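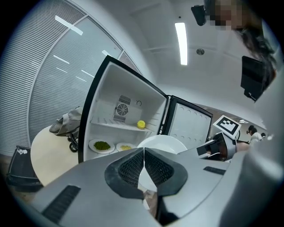 4. Resale Listings and Condition Grading

4.1 Listing corpus

The listings used in this section were drawn from two secondhand marketplaces, Lavance and Ustov, during April. Both sites carry dolls, doll clothing and small play accessories in the 14 inch to 18 inch range, and both let the seller write a free-text description of unlimited length. We kept 700 listings after removing duplicates and lots that mixed dolls with unrelated goods. Of these, 400 came from Lavance and 300 from Ustov. Listings for empty boxes and for printed patterns were excluded at an earlier stage (Section 3.2).

Each listing was stored with its title, description, asking price, shipping charge and the condition term chosen by the seller from the site menu. Asking price was taken without shipping. Where a price was changed during the collection period, the first price was kept. Sold prices were available only on Ustov and are treated separately in Section 5.

4.2 Coding of condition terms

The two sites use different menus. Lavance offers five terms, from "new in box" to "for parts." Ustov offers four and has no term for parts. We mapped both menus onto the Gretari scale, which has six grades and was written for vinyl dolls with rooted hair. The mapping is direct for the top two grades. The middle grades overlap, and a Lavance listing marked "good" may fall in Gretari grade 3 or grade 4 depending on what the description says about hair, limb tension and eye mechanism.

Two coders read every description without seeing the menu term or the price. A grade was assigned on the text alone. Disagreements of one grade were settled by taking the lower grade, and larger disagreements went to a third reader. Descriptions that gave no condition information were coded as missing and dropped from the price models but kept in the counts of vocabulary.

Figure 3. Tabletop setting with an open miniature refrigerator.
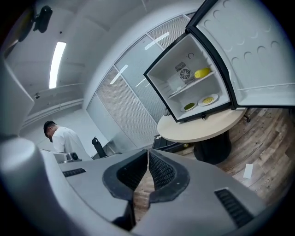 4.3 Seller vocabulary

Sellers on both sites use "displayed only" and "adult collector" as condition claims, although neither phrase describes a physical state. We coded them as provenance terms. "Smoke free home" was handled the same way. The term "TLC" was coded as a condition term, as it was used almost entirely for tangled hair, loose limbs or marks on vinyl.

Accessory sets raise a separate problem. A seller may grade the set as a whole while noting a missing shoe or hairbrush in the last line of the description. We graded such sets on the parts present and recorded completeness as a second variable. The Nicholas checklist was used to decide what a complete set contains. For sets that the checklist does not cover, completeness was left blank.

4.4 Limitations

The corpus covers one month and does not include the holiday season, when asking prices for complete sets are likely to differ. Text-only grading also depends on how much a seller chooses to write.

Related items
Price guides and the resale of play dolls
Grading rooted hair: a review of hobby scales
Missing parts in boxed accessory sets
Data file and coding manual, version of 2025-10-31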